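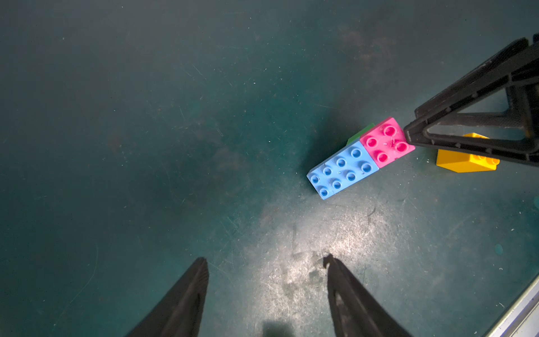 Nineteen runners and a flask of soup: an evening with a small-time racing tipster

I'd been reading the Talpur tips sheet for the best part of two years before it occurred to me to ask the man behind it for a chat. He doesn't put his name on the sheet and he asked me to leave it off here too, which is fair enough (his sister-in-law thinks he does crosswords up there). We met at Nunden for the evening card, by the rails near the pre-parade ring, and he'd brought his own soup.

I started with the thing everybody asks, which is how he got going.

"I was rubbish at it," he said. "Proper rubbish. I backed greys for a year. Then one December the racing was off for frost nearly every day and I had nothing to do, so I went through my old betting slips and wrote them all in a book. I'd lost on 567 bets that I could find a slip for, and there were plenty more I'd chucked away. It was horrible reading!"

What he noticed, going through them, was that he did worst in big fields over sprint trips and least badly in middle-distance handicaps on turf. So he stopped betting on sprints altogether. I said that must have been hard in the summer, when it feels as if there's a sprint every half an hour, and he laughed and said he goes to look at the horses and buys a cup of tea.

The book is still going, by the way. He's on his sixth volume, and there are 3,623 races in it, every one with the going, the draw, the weight and a few words in pencil that I couldn't make head or tail of. "Hung left, hated it" was one. Another just said "socks".

I wanted to know whether he uses ratings. He does, sort of. He makes his own figures for the two courses he knows well, Nunden and Estier, and won't touch the others unless a horse has come from one of those.

"Estier's got that dip before the straight," he told me. "Long-striding horses come down it all over the place and people say they didn't stay. They stayed fine, they just couldn't get balanced. Next time out on a flat track they're a price, and I'm interested."

I asked for an example and he gave me four, at some length, and I missed the second race entirely. I had two quid on it as well. It finished sixth.

The sheet itself goes out by email on Friday nights and he's never charged for it. I said he could, surely, with 2,000 people on the list? He pulled a face.

"Once they've paid, they want a tip in every race. I might have one on a Saturday. Some Saturdays I haven't got any, and I send it out saying so, and I get a few grumpy replies, and that's that. If they'd given me a tenner a month I'd feel I had to find them something, and I'd be back to backing greys."

He has one rule on stakes: the same amount every time, set at the start of the season and never put up after a win or a loss. He wouldn't tell me the amount. He did say it was less than he spends on petrol getting to the races, and that I wasn't to make him sound like a professional because he's got a job at a tile warehouse.

We had a good long look at the runners for the fourth, a handicap with 19 of them going round, and I asked him to talk me through it. He'd crossed out eleven before they'd done a full lap. Too much weight, wrong ground, never won going right-handed, sweating up. Then he went quiet for a bit and had some soup. He ended up with two he liked and didn't back either of them, as the prices were too short for him.

One of the two won. I looked at him to see if he minded.

"Nine to four in a field that size," he said, shrugging. "I'd sooner miss it. You can't go round taking nine to four about those."

My own pick was a mare called Irnport, chosen because I liked the daft spelling, and she ran on into third at a very nice price. I'd backed her each way. He was decent about it, and asked if I'd noticed how she changed legs coming off the bend (I hadn't). He wrote something in pencil and wouldn't let me see.

I asked if he'd ever pack it in. "The betting, maybe," he said. "I'd still do the book."

He's at Estier next, for the two-day meeting, and if you want to be on the list you can write to me through the contact page and I'll pass it along.

Posted 2011-07-16 in Racing chat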